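3.2 Where things end up: storage habits in two shared workrooms

The survey results in the previous section tell us what people say they do with shared supplies. We were much more excited to find out what they do on an ordinary afternoon, when a drawer is full and the label on the shelf is a year out of date. This section reports on the two workrooms we followed most closely, one at Costholm and one at Skuten. Both are used by people who make and mend things in groups: bookbinding, simple sewing, framing, and a good deal of paper craft. Both have open membership, and both had been running for several years before we first visited.

We chose these two rooms for their differences. Costholm has a written storage plan, drawn up when the room opened and revised twice. Every shelf has a name, every name appears on a map by the door, and new members are walked through the map on their first evening. Skuten has never had a plan. Things are kept where the last person put them, and members learn the room by asking. On paper, this looks like a contest that Costholm should win easily. What we found was far more interesting than that!

Our main source is a set of 200 retrieval notes. Each note was written by a member right after fetching something, and gives the item, where the member first looked, and where it was found. We kept the form short on purpose, after an early version with a full page of questions came back mostly blank. Alongside the notes we drew on the item register, which lists 933 entries across the two rooms, from bone folders to the big guillotine. Kanako Koyama wrote up the Costholm visits and Benjamín Paredes those at Skuten, and each then read the other's notes without seeing the register.

The first thing that stands out in the notes is how much people rely on height. Members of both rooms almost never describe a place by its name. They write "up top," "knee level," or "the one I have to stretch for." Even at Costholm, where the shelf names are printed in large type, the map is mentioned mainly by newcomers. One member who had been coming since the room opened wrote that she had forgotten the shelves had names at all, and that the thread lived "at my chin." We love this phrase, and have come to use "chin places" among ourselves for spots that are fixed by the body of the person who uses them. 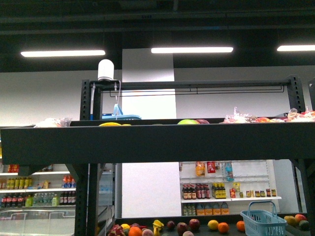
Chin places are wonderful for the person who has them, but they travel badly. A tall member and a short member can share a room for years and hold quite different pictures of it. At Skuten, two members each told us that the glue brushes were kept "right in front of you." One meant the second shelf and the other meant the fourth. Brushes had been drifting between the two for as long as either could remember, and each of them had been quietly moving the jar back – always politely, always when the other was out of the room.

The second finding concerns open and closed storage. Following Hosoda, we call storage open when its contents can be seen without moving anything, and closed when a lid, door, or drawer has to be dealt with first. We expected open shelves to do better on every measure, and for frequently used tools they did. Members went straight to scissors, rulers, and clamps. For items needed once or twice a season, though, closed boxes did surprisingly well. Our reading of the notes is that people remember opening a box. It is a small event, with a bit of effort and a bit of discovery in it, and it leaves a trace that a glance along a shelf does not.

Figure 4. Open and closed storage as used in this study. Open: contents in view without moving a lid, door, or drawer. Closed: all other cases. Baskets are counted as open when they have no lid.

Baskets gave us the most trouble in coding, and also some of the best material. A basket with no lid is open by our rule, yet once it is placed above eye level its contents are as hidden as those of any drawer. Members seem to treat high baskets as a kind of waiting room. Offcuts go up there, and so do single gloves, half-finished projects, and tools whose owner might come back. The Zirkutov coding scheme, which we used for our first pass, has no category for this. We added one, "held over," for anything stored on the understanding that somebody will decide about it later. It turned out to be the liveliest category of all, and members had a great deal to say about it when we showed them the list.

Labels deserve a short note of their own. Costholm's printed labels were neat and easy to read, and the contents behind several of them had changed completely. Members knew this and were quite cheerful about it. "Wax paper" meant sandpaper, and had done so since a flood of donated sandpaper in November. A new member who trusted the label was gently corrected, and after that became one of the people who knew. Skuten's few labels were handwritten on masking tape, and they were replaced as soon as they stopped being true. The tape peels off in a second, and the pen hangs on a string beside it. A label that is easy to change seems to stay honest longer than one that looks finished.

None of this means that a storage plan is wasted effort. The Costholm map did its best work in a member's first weeks, when there was no private map to compete with it, and Skuten newcomers told us they often put off a job to avoid asking where something was. Asking had its own rewards, however. Several of the Skuten notes record a retrieval that became a conversation, and in one case a lesson: a member went looking for an awl and came back, much later, knowing how to sew a long stitch binding. Our form had no box for that, so she wrote it up the margin.

We return to asking as a form of search in Section 4, where the retrieval notes are read alongside the interviews.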